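Kitchen robot tips: planning round the clutter

I run my planner in simulation before anything else, and my best tip is dull: pad your collision shapes! Thin things like fork handles vanish from the map otherwise. I use 50 mm for the approach, then drop it for the last bit of the grasp. Out of 1,000 runs on the Fidstead counter, 957 got through cleanly (I was chuffed). Oh, and save your random seeds, you'll want them. 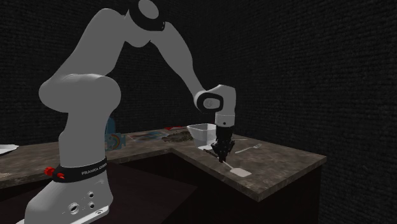
Fingers closed, just over the spatula, with the fork to the right.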